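Appel à participation : essais d'usage de matériel de conserve et de cuisson sous pression

Publié en mars par Nnamdi Dauda, service des essais domestiques
Dernière mise à jour : mars, 14 h 30

La société Ruvuvico, qui conçoit et distribue des ustensiles de cuisson et de conservation, recherche des foyers participants pour l'évaluation de sa gamme Flerkia. Celle-ci comprend un stérilisateur à bocaux, une marmite à fond épais et un jeu de couvercles à joint remplaçable. Les essais porteront sur l'usage courant de ces articles au domicile des participants, ainsi que sur la clarté des notices en français.

Conditions de participation

Peuvent se porter candidates les personnes majeures qui préparent régulièrement des confitures, des compotes ou des fruits au sirop, et qui disposent d'une cuisinière à gaz ou d'une plaque électrique en bon état. Une expérience antérieure de la mise en bocaux est souhaitée sans être exigée. Les salariés de Ruvuvico et de son distributeur Mundbridge, de même que les membres de leur foyer, ne peuvent prendre part aux essais.

Chaque foyer retenu recevra 2 appareils, qu'il conservera à l'issue de la période d'évaluation. Il s'engage en contrepartie à tenir le carnet d'essai fourni, à signaler sans délai toute anomalie de fermeture et à participer à deux entretiens téléphoniques. Le carnet devra mentionner la nature des préparations, le format des bocaux employés et la durée de chaque traitement.

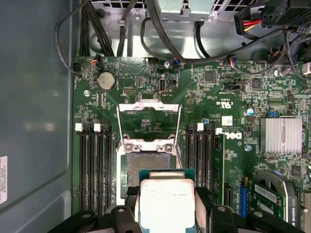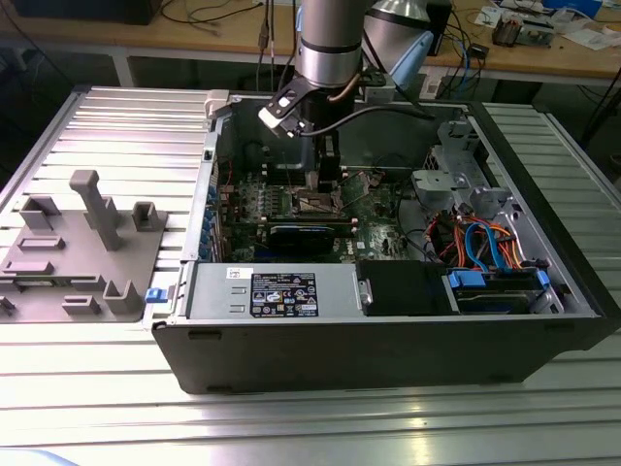
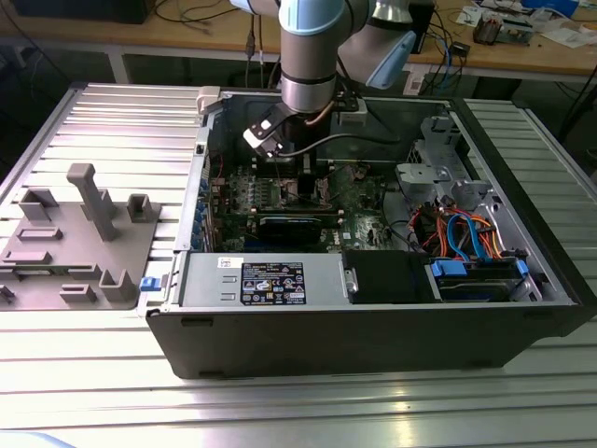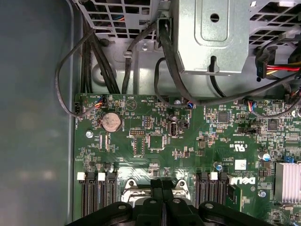

Les préparations réalisées dans le cadre des essais demeurent sous la responsabilité du participant. Les légumes, viandes et poissons sont exclus du présent programme. Tout bocal dont le couvercle n'adhère pas après refroidissement devra être consigné dans le carnet et son contenu ne devra pas être conservé à température ambiante.

Sélection des candidatures

Le programme est ouvert à 694 foyers. Les dossiers seront examinés par le cabinet Borkowska, chargé de veiller à une répartition équilibrée selon la composition du foyer, le type de plaque de cuisson et la fréquence d'utilisation. Une candidature incomplète ne sera pas examinée.

Le dossier comprend le formulaire d'inscription, une attestation d'assurance habitation en cours de validité et une courte lettre indiquant les préparations habituelles du candidat. Il est à adresser par voie postale au service des essais domestiques de Ruvuvico, à l'attention de M. Dauda. Les candidats non retenus en seront informés par écrit.

Les données recueillies serviront exclusivement à l'évaluation des produits et à la révision des notices. Tout participant peut se retirer à tout moment, sous réserve de restituer les appareils et leurs accessoires.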